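[Fledmont-Makers] Re: Refinishing an old round table - oil or varnish?

From: Wilfredo Rivera
To: Fledmont-Makers list
Date: January 24, 2022

Hello everyone, and hello especially to Tan, whose message I have been meaning to answer properly ever since it landed.

Tan wrote:

> Hi all. First post here, so please be gentle. I've been given a round
> dining table that belonged to my aunt in Delness. It's a lovely old thing
> but the finish is in a sorry state: white rings all over, a sticky patch
> where the fruit bowl lived, and the edge has gone grey where people lean
> on it. I've done a couple of small boxes but never anything this size.
> Should I strip the whole lot? And what would you put back on it, oil or
> varnish? We have two kids and they will not be using coasters.
>
> Also, is it normal to be scared of sanding the rim?
>
> Tan

Tan, welcome aboard, and yes, it is perfectly normal to be scared of sanding the rim. I've been at this a good long while now and I still put the kettle on first.

I'd start by finding out what finish is on there before you buy a single thing. Turn the table over, or crawl under it if you can't manage it on your own, and find a spot on the apron that saw a bit of the original finish. Dab on some methylated spirits with a cotton bud and wait a minute. If it goes soft and gluey you've got shellac, and half your troubles are over, as shellac can often be revived without stripping. If nothing happens, try a little lacquer thinner in another spot (window open, please). Lacquer will soften. If it just sits there looking at you, then it's most likely a varnish and you're in for the longer job.

White rings, by the way, are good news. A white ring is moisture caught in the finish, and it hasn't reached the wood. It's the black ones you want to worry about. I had a sideboard from an estate sale in Fultbridge with one black ring the size of a dinner plate under where a fern had stood, and that took oxalic acid, two goes of it, and a fair bit of language my mother wouldn't have cared for. If yours are all white, try a soft cloth only just damp with metho, wiped quickly across the ring, and see if it lifts. You may be surprised how much comes back.

The sticky patch is another matter. That's years of hands and orange peel and furniture polish all mixed together, and before you decide the finish has failed I'd give it a wash. Mineral turps on a rag first, then warm water with a drop of dish soap, then dry it straight away. Don't flood it. I did a whole kitchen table once that I was sure needed stripping, and after an evening's washing all it wanted was a coat of wax. My wife had been telling me so for a week, and she has brought it up since.

Now, if you do have to strip, use a gel stripper and a plastic scraper with the corners rounded off. Leave it on longer than you think. The tin always says fifteen minutes and I've never once had it done in that. Lay a bit of cling wrap over the top so it doesn't dry out, go and have your lunch, and come back to it.

As for sanding, please be sure you know whether the top is solid or veneered before any paper touches it. Look at the edge. If the grain on top runs over and turns into end grain on the rim, it's solid. If there's a line all the way round, or the pattern on the rim has nothing to do with the pattern on top, treat it as veneer and keep the power sander on the shelf. Even on solid timber I do a rim by hand. A machine wants to sit flat and a rounded edge doesn't, so you end up with little flats that you won't notice until the finish goes on, and then you'll notice nothing else for the rest of your life. Wrap the paper around a bit of old foam pipe lagging, follow the curve, and take long strokes along the grain wherever it'll let you. I start at 120 and stop at 180 for oil, or 220 if I'm varnishing. Going any finer on an oiled top only closes the surface up and the oil won't get in as well.
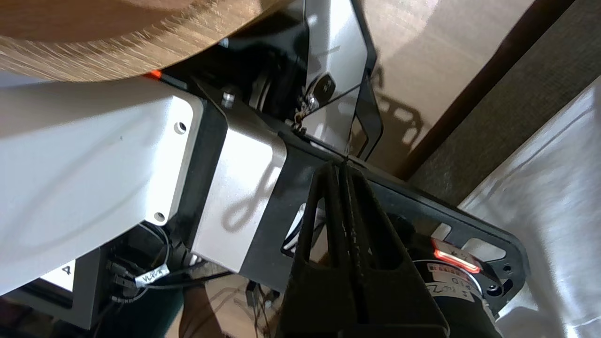
The sort of edge I mean - light brown, fine grain, nicely rounded over.

Oil or varnish, then. I know this question has started fights on this list before (there was a thread one November that ran to 149 messages, and I believe a couple of people still aren't speaking), so I'll only tell you what I'd do with two children in the house. I'd use a wiping varnish. You put it on with a rag like an oil, it's forgiving, and after four or five thin coats it will put up with juice and hot noodles and felt pens. It doesn't have quite the feel of oil under your hand, I'll grant you that. But an oiled top wants looking after, and with little ones about you'll have other things to look after.

If your heart is set on oil, go with a hardwax oil and plan on touching it up every year. The lovely part is that you can repair one spot without doing the whole surface. Put it on thinly, and then take off more than you think you ought to. And please, lay the oily rags out flat outdoors to dry, or drop them in a bucket of water. Don't bundle them up in the bin. I've seen what happened to a good shed in Delness and I would hate for it to happen to yours.

On cost, I kept the receipts from my last table, as I always mean to and hardly ever do. Stripper, paper, rags, varnish and a new brush came to around $74. A new solid table that size at the furniture place here in Fledmont is over $1,000, and I wouldn't swap.

Leave it a full 7 days after the last coat before you put anything heavy on it, and longer if your workshop is cold. It'll feel dry well before then, and you'll be tempted. I put a vase down on day three once. There's a faint circle there still, and I keep a doily over it.

Do let us know how the metho test goes, Tan, and if you're stuck on the veneer question, post a close-up of the rim and I'm sure half a dozen of us will have opinions. I've also got a decent set of card scrapers you're welcome to borrow if you're ever over this way - they're wonderful for getting the last of the old finish out of the grain, and I can show you how to turn the burr on them, which takes five minutes once you've seen it done and about a month if you learn it out of a book.

Warm regards to all, and happy new year to those I haven't written to yet,

Wilfredo Rivera
Fledmont

_______________________________________________
Fledmont-Makers mailing list
To leave the list, send a message with the word unsubscribe in the subject line.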